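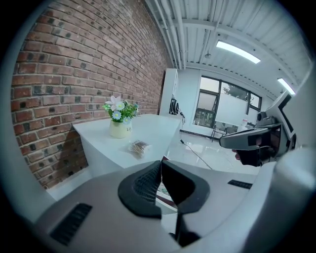
Flistside reissues: notes on the tape transfers

Work on the Flistside back catalog has reached the point where the first two albums can be scheduled. The self-titled debut and the follow-up, Laswood, will come out together in October, on vinyl and as downloads. The third album and the singles are still being transferred and will not be ready this year. Subscribers asked in the spring for more detail on sources and mastering, so the present item covers both.

Source tapes

The archive received 51 reels from the band's former publisher. They came without an inventory, and the box labels were often wrong. After playback and comparison with the original pressings, 34 reels were confirmed as recordings by the band. Eight more hold radio edits and copies made for overseas licensing. The remainder are by other acts on the same publisher's list and have been returned.

The master of the debut is a quarter-inch stereo tape running at 15 inches per second, with alignment tones at the head of side one only. Side two was aligned by ear against the same tones, on the assumption that both reels were cut on one machine in one session. The azimuth matched to within a very small error, which supports that.

Laswood is less simple. The reel marked "master" is an equalized copy made for cutting, with the bass reduced below 100 Hz and a limiter in the chain. Earlier CD editions were made from it, and this accounts for the thin bass guitar on those discs. The unequalized mix reels turned up in a box labeled as demos. Nine of the ten songs are present. The missing song is "Troscombe," the closing track of side two, for which the cutting copy had to be used. A low shelf was applied to bring it closer to the other nine. The limiting cannot be undone, and listeners will notice that the last chorus has less room than the rest of the side.

Baking and playback

Most of the reels from the middle period are on a back-coated stock that sheds. These were baked at low temperature before playback, rested for a day, and transferred in a single pass. Two reels needed a second treatment. The debut master is on an older stock and was not baked.

All transfers were made flat at 96 kHz and 24 bits. No noise reduction was encoded on the stereo masters. The multitracks are encoded, and the level tones on those reels do not agree with the written sheets. Where they disagree, the tones have been followed.

Speed

The old CD of the debut runs sharp. Measured against the organ on the second track, the difference is a little under a quarter tone. The original LP does not have this fault. The new transfer agrees with the LP, so the playing time of the album rises to 43 minutes. Listeners who know the songs only from the CD may find the new version slow at first. Guitar players working from the published song book will find that the keys now match the page.

Editing and restoration

Clicks from worn splices were removed by hand. Count-ins, amplifier hum before the first note, and the chair noise at the end of the slow song on side one have been kept, as they are on the LP. Two dropouts on the left channel of Laswood were repaired using the same passage from a licensing copy. No broadband noise removal was used on either album.

The crossfade between the first two songs on Laswood was made at the cutting stage and does not exist on the mix reels. It has been rebuilt to match the LP. The download edition places the track mark at the start of the second song's drum figure, where the LP label timing puts it.

Mastering and pressing

Both albums were cut at 33 rpm from the high-resolution files. Side one of the debut is long, and a first cut at the desired level produced distortion on the inner grooves. The second cut is 2 dB lower and was approved. Test pressings of Laswood were rejected once for an off-center side two. The second set was accepted.

Sleeves have been rebuilt from the printer's films for the debut. The films for Laswood are lost, and its front cover was scanned from an unworn copy of the first pressing. The inner sleeve with the lyrics is included with both. Three errors in the printed lyrics have been left as they were.

Credits

The first pressing of the debut gave no credit for the string parts. Session sheets filed with the reels name the Tkachenko Quartet on three songs, and the credit has been added to the back cover and the download notes. The brass on Laswood is listed on the sheets only as "horns, afternoon," and remains uncredited. Anyone holding session paperwork from that period is asked to write to the archive.

Ordering

Subscribers can order from noon on the first day of September, and general sale follows in October. The two albums may be bought separately. The downloads are offered as 24-bit files at the transfer rate and as 16-bit files at 44.1 kHz. A CD edition is not planned.

Next

Transfers of the third album resume in November, when the two-inch machine comes back from service with a new head stack. The singles will follow. Several B-sides exist only as mono copies, and a decision on whether to remix them from the multitracks will be made after those tapes have been heard.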